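Home | Manual | Set-up | Planner | Release notes | Contact

Updated in June, by the Mornia documentation group

4. Teaching a door task in simulation

In this section you prepare the Villden planner for tasks where the arm must reach inside an appliance with a hinged door. Please finish section 3 (hand-eye calibration) before you begin.

4.1 Start the simulator and load the kitchen file. Wait until the status line shows "ready".

4.2 Open the Joints tab and choose the door of the appliance. Move the slider to the open position and press Lock. If the door is not locked, the planner treats it as a free body and will try to push it.

4.3 Switch the viewer to the wrist camera. The view is often tilted, and you do not need to correct it. The planner uses the camera pose and not the direction of the picture.
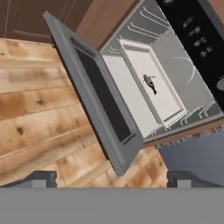

4.4 In the Targets tab, press Add and click on the object that should be taken. Click on the object itself and not on the surface under it. When the mask covers both, lower the mask threshold by one step and click again.

4.5 Set the number of grasp samples to 200. For small or thin objects a lower number gives few valid grasps, and the planner can stop with error 14 (no grasp without collision).

4.6 Press Plan. The path is drawn in green when it is free and in red where it touches something.

Note: The door is checked for collision with all links of the arm, also the elbow. Many users look only at the fingers and are surprised by a red path.

CAUTION: Do not send a path to the real arm when the door angle in the simulator is different from the real door. Measure the angle again each time the appliance was moved.

4.7 Save the task. The file is written to the Giraldo folder with the ending .task. Tasks saved before version 4 must be opened and saved one time again before they can be run.

For setting the finger force, continue with section 5 (Fillness gripper driver).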